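자주 받는 질문들, 한 번에 모아 봤어요 (2019년 9월 27일 고침)

댓글이랑 메일로 비슷한 질문이 계속 들어와서 아예 페이지를 하나 팠습니다. 저는 동네에서 과일 꾸러미 소식지 '노넌(Noonan)'을 혼자 만들고 부치는 사람이고요, 글도 제가 쓰고 상자도 제가 쌉니다. 답이 좀 길어도 이해해 주세요, 원래 말이 많아요!

## 소식지랑 꾸러미, 꼭 같이 받아야 하나요?

아니요, 따로 받으셔도 돼요. 소식지만 받으시는 분도 꽤 계세요. 한 부에 2,000원이고 우편으로 보내 드립니다. 꾸러미를 신청하시면 소식지는 상자 안에 그냥 넣어 드려요. 가끔 소식지가 상자 바닥에 깔려서 못 찾으시는 분이 있는데, 완충지 걷어 내고 맨 밑을 한번 봐 주세요.

## 얼마나 자주 오나요?

한 달에 두 번이요. 명절 낀 달에는 택배가 워낙 밀려서 한 번으로 줄이고, 대신 그때는 상자를 좀 크게 쌉니다. 날짜는 소식지 뒷면에 적어 두는데 비가 많이 오면 하루이틀 밀리기도 해요. 밀리면 문자 드릴게요.

## 단감이 떫어요. 불량인가요?

이 질문 정말 많이 받아요. 가을 초입에 나오는 단감은 품종에 따라 떫은맛이 살짝 남는 경우가 있어요. 며칠 실온에 두고 드셔 보시고, 그래도 입안이 텁텁하면 사과 한 알이랑 같이 비닐봉지에 넣어서 묶어 두세요. 사과에서 나오는 에틸렌 가스 덕분에 감이 빨리 물러지면서 떫은맛도 줄어듭니다. 말랑해진 단감을 싫어하시면 이 방법은 별로예요. 저는 숟가락으로 퍼 먹는 것도 좋아해서 일부러 그렇게 할 때도 있지만요 :)

## 그럼 사과는 다른 과일이랑 같이 두면 안 되나요?

오래 두실 거면 떼어 놓으세요. 냉장고에 넣을 때 사과만 봉지에 따로 싸서 넣으면 제일 편하고, 채소 칸에 있는 시금치나 브로콜리도 사과 옆에서는 금방 누렇게 돼요. 그날 저녁에 다 드실 거라면 한 접시에 담아도 아무 문제 없어요. 저희 집은 감이고 귤이고 사과고 큰 접시에 몽땅 올려놓고 오가며 집어 먹는 집이라, 솔직히 따로 보관할 틈이 잘 없습니다.

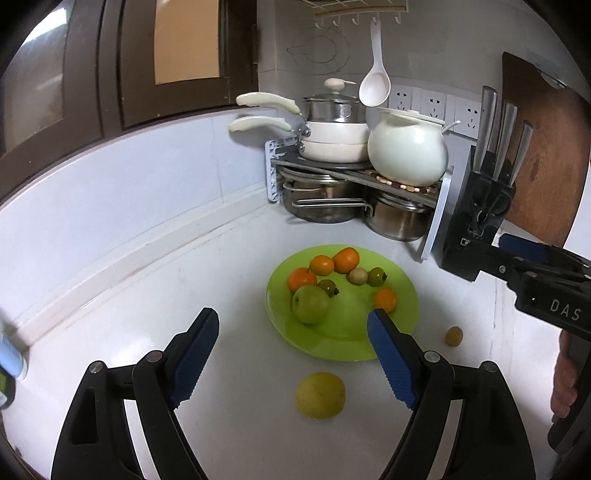
노넌 소식지 통권 392호

연두색 접시에 귤이랑 초록 사과를 같이 올려놓으면 색이 참 예뻐요. 손님 오실 때 깎아서 내는 것도 좋지만 저는 통째로 담아 두는 쪽이 더 좋더라고요. 껍질 있는 채로 두면 마르지도 않고, 먹고 싶은 사람이 알아서 집어 가면 되니까 설거지도 줄고요!

## 초록 사과는 덜 익은 건가요?

품종이 원래 초록인 게 있어요. 아오리가 대표적인데, 여름에 초록빛일 때 따서 먹는 사과라 새콤하고 아삭한 맛으로 드시면 됩니다. 더 두면 붉은 기가 돌고 과육이 푸석해지는 편이라 받으시면 빨리 드시는 게 좋아요. 너무 시다 싶으면 얇게 썰어서 설탕이랑 식초 조금 넣고 무쳐 보세요. 고기 구워 드실 때 곁들이면 상추가 필요 없어요.

## 귤은 언제부터 나오나요?

하우스 귤은 거의 일 년 내내 있고, 노지 귤 중에 이른 건 10월쯤부터 시작해요. 제가 꾸러미에 본격적으로 넣는 건 11월부터입니다. 그 전 귤은 껍질에 초록색이 남아 있는 경우가 많은데 속은 익었으니 걱정 마세요. 상자로 받으셨다면 한 번 다 꺼내서 눌린 것부터 골라 드시고, 나머지는 키친타월 한 장씩 깔면서 다시 담아 주세요. 귀찮죠, 저도 귀찮아요. 그래도 이걸 하면 곰팡이가 훨씬 덜 번집니다.

## 키위가 돌처럼 딱딱해요

그게 정상이에요! 후숙해서 드시는 과일이라 단단할 때 보내야 길에서 안 터집니다. 실온에 두고 꼭지 쪽을 살짝 눌러 봤을 때 조금 들어가면 그때 냉장고로 옮기세요. 급하면 아까 그 사과 봉지에 같이 넣으시고요.

## 과일은 언제 씻어요?

먹기 바로 전이요. 미리 다 씻어서 넣어 두면 마음은 뿌듯한데 물기 때문에 금방 상해요. 예전에 한 상자를 다 씻어 놓고 외출했다가 반을 버린 뒤로는 절대 안 그럽니다. 식초물이나 소다까지는 저는 안 쓰고, 흐르는 물에 손으로 문질러 씻는 정도로 해요.

## 상처 난 과일이 왔는데 바꿔 주시나요?

네, 그럼요. 받으신 날부터 이틀 안에 사진 한 장만 보내 주세요. 다음 상자에 넣어 드리거나 그만큼 돌려 드립니다. 다만 표면에 긁힌 자국이나 까만 점 정도는 맛에 상관이 없어서 교환은 안 해 드려요. 나무에서 가지에 쓸린 자국이거든요.

## 지난 호 소식지도 살 수 있나요?

남은 건 드릴 수 있어요. 오래된 호는 창고에 한두 부씩밖에 없어서 메일로 먼저 물어봐 주시는 게 빨라요. 매실 특집은 벌써 다 나갔고 다시 찍을 계획은 아직 없습니다.

## 답장이 안 와요

스팸함을 먼저 봐 주세요! 거기도 없으면 제가 놓친 거니까 한 번 더 보내 주시면 됩니다. 상자 싸는 날에는 하루 종일 손에 테이프를 붙이고 있어서 답이 밤늦게 가요. 급한 주소 변경은 문자로 부탁드려요.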